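브렉시트 이후 통관·원산지 실무 설문 및 인터뷰 참가자 모집 (수정 공지)

Kelden 무역실무팀
게시일 2023년 2월 22일

지난번 공지에 빠진 내용이 있어서 다시 올립니다. 먼저 신청하신 분은 다시 신청 안 하셔도 됩니다.

영국-EU 사이에 물건을 보내거나 받는 한국계 업체, 그리고 그 업체 일을 봐주는 관세사·포워더·회계 담당자를 찾습니다. 인터뷰 60분. 온라인. 사례비 있음(아래).

뭘 하는 조사인가

무역협력협정(TCA) 적용 이후에 원산지 증빙을 실제로 어떻게들 처리하고 있는지. 법조문 정리는 이미 많고, 저희가 알고 싶은 건 현장 쪽입니다. 예를 들면

- 한국에서 영국 창고로 들어온 물건을 다시 아일랜드나 네덜란드로 보낼 때 관세를 두번 낸 적이 있는지
- 공급자 확인서를 누구한테 받고, 안 주면 어떻게 하는지
- EORI 번호를 영국용, EU용 따로 관리하는지, 누가 관리하는지
- 부가세 유예 회계(postponed VAT accounting) 쓰는지, 월별 명세서 내려받는 걸 놓친 적은 없는지
- 반품. 특히 반품. EU 소비자가 돌려보낸 물건이 영국으로 다시 들어올 때 면세 신청을 하는지 그냥 포기하는지
- 북아일랜드로 가는 물량을 따로 빼는지

프로젝트 이름은 Jirnness입니다. 메일 제목에 꼭 써 주세요, 안 그러면 일반 문의함으로 들어가서 한참 뒤에 봅니다. 

누가 신청할 수 있나

영국 또는 EU 회원국에 법인, 지사, 창고 중 하나가 있는 업체의 실무자. 직급 상관 없음. 대표님보다 서류 직접 만지는 분이 더 좋습니다.
업종은 생활용품, 주방용품, 식품 용기, 소형 가전, 화장품 우선. 의류도 가능. 신선식품은 이번엔 제외(위생증명 쪽은 별도 조사 예정).
관세사·포워더는 최근 1년 안에 영국-EU 건을 직접 처리한 분. 영국만 하시는 분은 죄송하지만 다음에.
영국에서 혼자 온라인몰 운영하시는 개인사업자도 됩니다. 문의가 많아서 적어둡니다. 부가세 등록 안 되어 있어도 가능.

몇 명, 언제

설문 참가자 720명 모집. 이 중 40명은 인터뷰까지. 설문만 하실 분은 신청서에 '설문만'이라고 체크.
설문은 링크로 보내드리고 중간 저장됩니다. 인터뷰는 한국어, 영어 중 선택. 시간대는 런던 오전 / 서울 저녁 쪽으로 맞추고 있는데 다른 시간이 필요하시면 신청서 비고란에 적어주세요. 녹음은 동의하신 경우에만 하고, 동의 안하셔도 불이익 없습니다.

인터뷰는 3 부분으로 나눕니다. 회사 물류 흐름, 서류, 비용. 비용은 금액 말씀 안 하셔도 되고 대략 늘었다 줄었다 정도면 됩니다.

준비물: 없음. 다만 최근 수출신고서나 상업송장 한 건을 옆에 두고 하시면 빠릅니다. 거래처 이름은 가리셔도 됨.
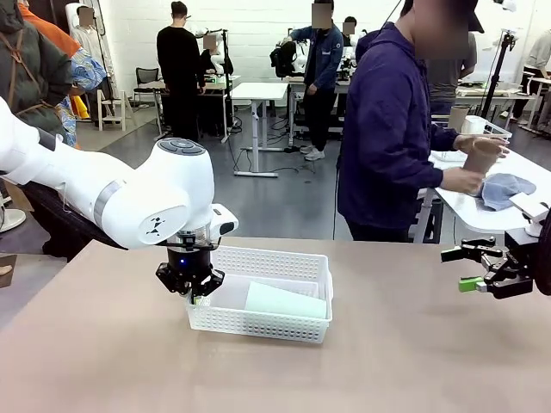
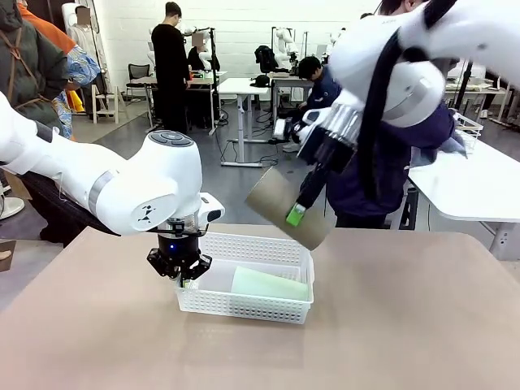
흰색 플라스틱 바구니, 두 장 모두

1월 설문에 참여한 업체에서 온 회신은 이랬습니다. 영국 창고에서 재포장만 해서 프랑스로 보내는데 원산지가 영국이 되는 줄 알았고, 포워더도 별말이 없었고, 나중에야 그게 아니라는 걸 알고 지난 건까지 전부 다시 들여다봐야 했다고. 포장을 바꾸는 것과 가공은 다른 얘기라고 누가 처음에 한 줄만 써줬으면 좋았겠다고 했습니다.

이런 사례를 모읍니다. 잘 처리한 경우도, 잘못 처리해서 고생한 경우도 다 필요합니다. 과거 신고 오류를 말씀하셨다고 해서 저희가 어디에 알리는 일은 없습니다. 다만 저희는 법률 자문이나 세무 자문을 드리지는 않습니다. 인터뷰 중에 물어보셔도 답을 못 드려요.

사례비

설문만: 온라인 상품권. 금액은 참가 확인 메일에 안내
인터뷰까지: 계좌 이체 또는 상품권. 영국 계좌, 유로 계좌, 한국 계좌 가능
관세사·포워더 분은 별도 기준. 회사 규정상 사례비를 못 받는 경우 미리 말씀해 주세요. 그냥 안 받는 걸로 처리 가능하고, 결과 보고서는 똑같이 보내드립니다.
지급은 인터뷰 끝난 다음 달 말. 늦다는 의견 있는 거 압니다. 경리 일정이라 저희도 못 바꿈.

보조 연구원도 같이 뽑습니다

인터뷰 녹취 정리, 설문 응답 분류 하실 분. 시간제. 재택 가능.
한국어·영어 둘 다 서류를 읽을 수 있어야 하고, HS 코드가 뭔지 설명을 안 들어도 되는 분. 관세사 시험 준비 중이신 분 환영. 영국 거주자는 취업 가능 비자 필요하고 저희가 스폰서는 못 합니다. 브렉시트 이전부터 거주하신 EU 국적자는 정착 지위(settled 또는 pre-settled) 확인 자료를 계약 전에 받습니다. 지원할 때부터 내실 필요는 없어요.
이력서는 한 장. 자기소개서 안 받습니다. 대신 영국-EU 통관에서 제일 헷갈리는 점 하나를 골라 열 줄 이내로 써서 같이 보내주세요. 형식 자유.

자료는 누가 보나

응답 원본은 Kelden 안에서만 봅니다. 업체명 지운 정리본을 Barnex로 넘기고, 거기서 통계를 냅니다. 독일·오스트리아 쪽 응답은 Eichhorn에서 번역 검토를 맡습니다. 역시 업체명 없이. 영국 GDPR, EU GDPR 둘 다 해당되는 조사라 동의서가 두 장입니다. 내용은 거의 같은데 둘 다 서명해주셔야 해요. 한 장만 오는 경우가 많습니다!
참가 철회는 정리본이 넘어가기 전까지 언제든지. 이유 안 쓰셔도 됩니다.

신청 방법

홈페이지 '조사 참여' 메뉴에서 신청서 작성. 또는 메일. 메일로 하실 때 적을 것:
성함 또는 닉네임, 업종, 법인·지사·창고가 있는 나라, 영국→EU인지 EU→영국인지 양쪽인지, 설문만/인터뷰까지, 편한 언어
보조 연구원 지원은 제목에 '보조'라고 추가해 주세요.

마감은 인원이 찰 때까지인데 관세사 쪽은 거의 다 찼습니다. EU에서 영국으로 들여오는 업체가 아직 많이 부족해요. 주변에 계시면 전달 부탁드림니다.

전화 문의는 안 받습니다. 메일 회신은 영업일 기준 이틀 정도 걸립니다. 이틀 지나도 답이 없으면 스팸함 확인 후 다시 보내주세요.

수정 사항: 개인사업자 신청 가능 명시, 동의서 두 장 안내 추가, 의류 업종 추가.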